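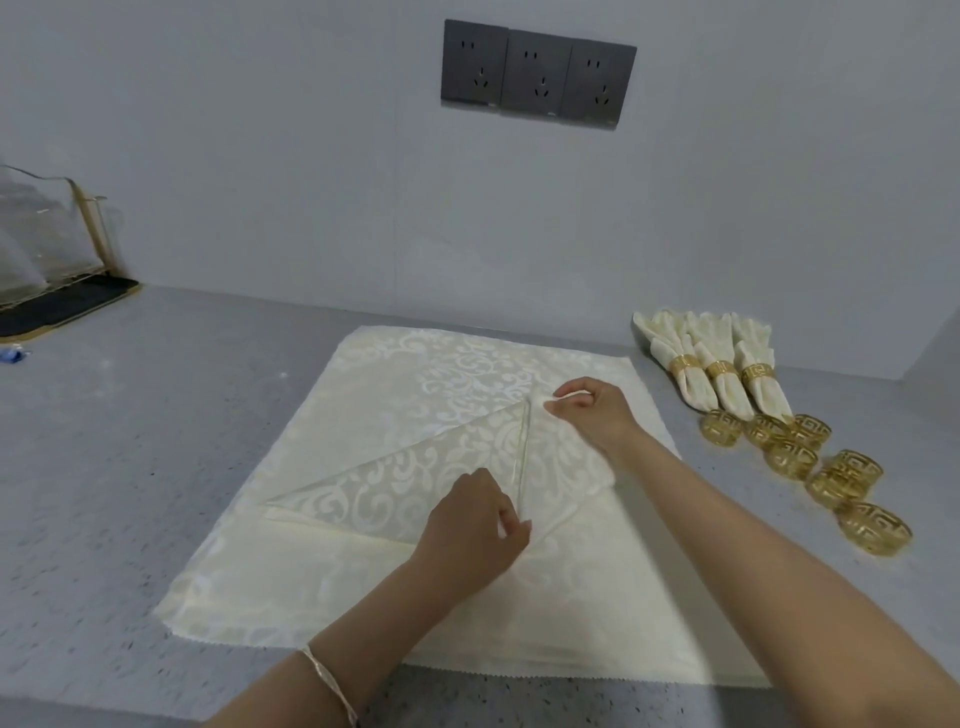 The diagonal fold, with three finished ones behind it.

February 14, 2021

Good day for Soter! Long one too, my feet hurt and I have lint all over my sweater.

I spent the first part of it just folding. I've been writing motion code for a napkin fold I never really learned properly myself, which explains a lot about last week. So today was cream damask on the counter, gold rings out, fold after fold until I could say each move out loud while doing it. Lay flat, bring one side over on the diagonal, hold the crease, gather, pinch the stem, ring on. The hands don't take turns the way I had them doing in the script. One holds while the other carries, and the holding hand keeps shifting a tiny bit the whole time. I had Soter's left side parked like a paperweight. No wonder the cloth skated off!

Rewrote the hold so it creeps along with the crease. It's maybe the nicest bit of code in the whole project and it's eleven at night so I may feel differently tomorrow.

Then the press. I'd been treating it as one quick pat at the end, and that's much too stingy. Two flat hands, weight going down through the palms, then a slow spread outward. The damask is slippery and it wants to puff back up as soon as you let go. I've got two foam pads cut from an old kneeling mat that I want to glue to the Skustolano plates, and if those don't grip I'll try the rubber shelf liner.

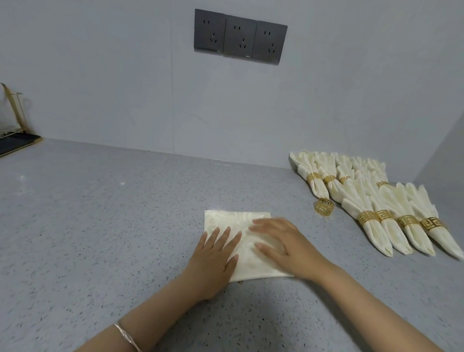 Glykeria Christodoulou wrote back tonight to say I should forget the fold for a while and get the pressing right on its own, plain square, same spot on the counter, over and over until it's boring. She also thinks my springs are too stiff and that I'm going to mark the cloth. She's right about the springs. I wrote SOFTER SPRINGS on the whiteboard and underlined it.

Bench notes before I forget them:

Elbow motor from Pliteck is in and it is so quiet. The old one sounded like a coffee grinder. Mounting holes didn't match, so I drilled new ones in the bracket, one of them slightly off, covered by a washer.

Wrist cable still snags at full reach. Zip tie for now.

Ran the empty fold motion 363 times on the bench with no cloth, and it lost its home position twice, both times after I'd leaned on the table. So that's on me and the table. Need to bolt the base down.

Pinched edges on the napkins are a gift, by the way. The zigzag shows up well against the gray and the edge finder picked up a test napkin on the first try. I yelled. The speckles in the countertop fool it now and then, and I think a bit of blur before the edge step will fix that.

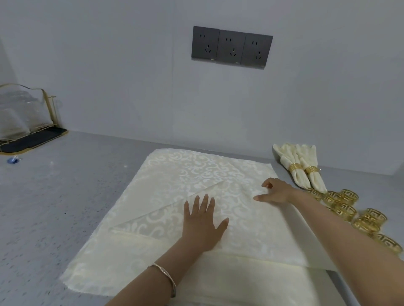 Mahtab Rahimi
Builder, programmer and head napkin folder, Soter

Order for tomorrow: springs, pads, bolt the base, then one real napkin, flap only. No gathering yet. The gathering scares me a little. Getting a ring over all those pleats is fiddly even with ten fingers, and Soter has a pair of grippers I printed in the spare room.

The big goal is still the Galanis dinner in August, 200 napkins, and I've promised to fold whatever Soter can't. If it does the flap and the press and I do the gathers and the rings, I'd be thrilled, really. Half a fold is still a fold I didn't have to do.

Also need to buy more filament, and find out where the small hex key went.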